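Roksolana Moroz has been asking one thing since April: can a machine clear up after snack time? "People want the laundry folded," she laughs, "and I'm still thrilled about wrappers!" Foil is the hard part, she says, all shine and crinkle.

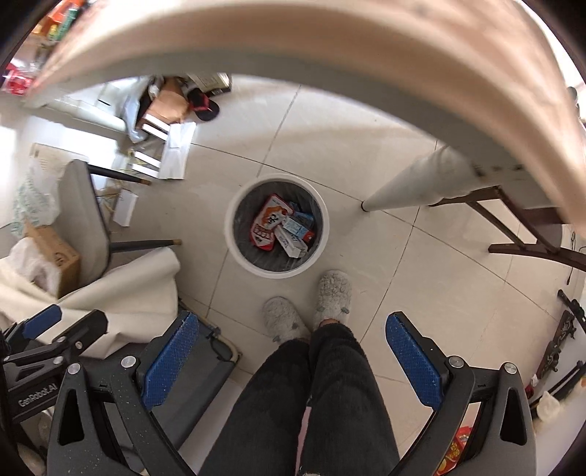
Rostyslav Derkach would start with dishes, he told me, as a plate at least keeps its shape. Moroz grins at that. Her team at Welley logged 163 tries at picking up a packet, and 22 went badly. "Which I love, by the way – you learn so much from those!"

A crowded table is tougher again, with bags and packets lying side by side.
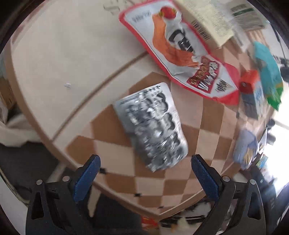

"Knowing what to leave alone, that's the bit I'd want before I let one loose in my kitchen," she says. "Give us 2 more years."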